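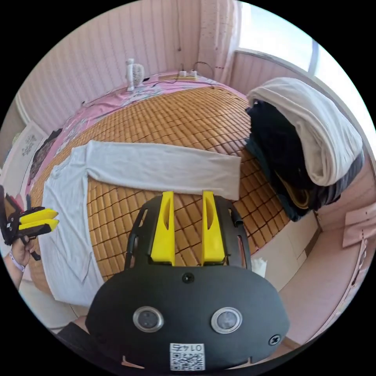

*Lorna Whitcher*

The annual open day of the Prantl laboratory in Barnberg has usually been held in the main hall, behind a rope, with a robot arm on a bench and a member of staff at the microphone. This year the program was changed. Visitors who had signed up in advance were taken by minibus to Brulledcombe, where the laboratory carries out part of its work in ordinary homes, and were invited to watch clothes being folded on a bed.

The choice of laundry is a deliberate one. A shirt has no fixed shape. It may be picked up at the collar, the cuff or the hem, and each of these leads to a different next step. Factory robots have handled rigid parts for decades, but cloth remains a hard problem, and the staff at Prantl made no attempt to present it to their guests as solved.

The method on show does without a robot at the first stage. A person holds a gripper in each hand and does the chore with those instead of with fingers. The jaws are yellow and tall, with a slot through them, and they close on fabric much as a pair of kitchen tongs would. A camera on the tool records what the jaws are facing, and the recordings are later used to teach a robot arm fitted with jaws of the same pattern. The laboratory calls these sessions "home rounds." By the time of the open day it had completed 916 of them.

Groups were kept small out of respect for the household, and visitors were asked to remain in the doorway while a round was under way. The bedroom had not been cleared for the purpose. A desk fan and a power strip stayed where they were at the far side of the bed, and the work was done on top of the woven mat that covers the mattress. Prantl's written guidance to participants asks that a room be left as it is normally kept. A robot that has learned only from bare tables, the guidance notes, will be of little use to a family.

Several guests remarked on how slow the work was. A long-sleeved shirt that most adults would fold without thinking calls for a good deal of planning when it must be held at two narrow points. The sleeves are the chief difficulty. Participants are told to lay the garment out first, to deal with one sleeve and then the other, and to let go fully before taking a new hold. They may start over as often as they wish, and the failed attempts are kept – the laboratory considers them as useful as the clean ones.
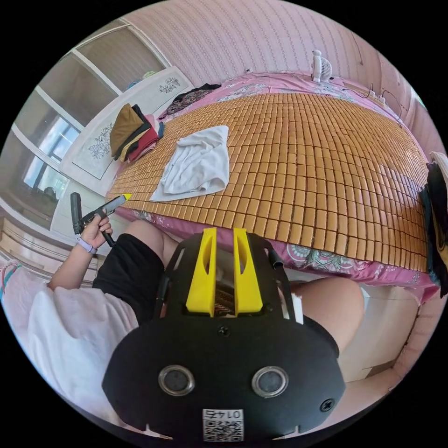 Towels are generally given to beginners. They have four plain edges and enough weight to stay put, and a participant can learn the feel of the trigger on them before moving on to shirts. A training period of 10 rounds is required before any recordings are accepted into the main collection, which at present holds 2,433 items of clothing and household linen.

After the home visit, the minibus returned to Barnberg for the second half of the program. In the hall, a robot arm was set to work on hand towels under the supervision of two engineers. It folded several to an acceptable standard and dropped others. On one attempt it took hold of the tablecloth along with the towel, and the run was stopped and started again. Questions followed, and they were mainly practical. Visitors wished to know how the machine would manage buttons, whether it could be used by someone with arthritis, and what it might cost. On the last point the laboratory declined to give a figure.

Privacy was raised more than once. Staff explained that households may review every recording made in their rooms and may withdraw any of it without giving a reason. Participants are paid by the hour, and no one is asked to record in a room shared with another person unless that person has also signed the consent form. Beswood, the housing association that introduced many of the families to the project, reviews these terms each April and publishes its findings to tenants.

Attendance across the day was put at around 200, including a school party from the town. The next open day is set for 28th October, when the program will again be divided between Brulledcombe and the hall. Places on the home visits are limited and may be reserved through the Prantl front office. Visitors are asked to wear flat, quiet shoes and to leave large bags in the minibus.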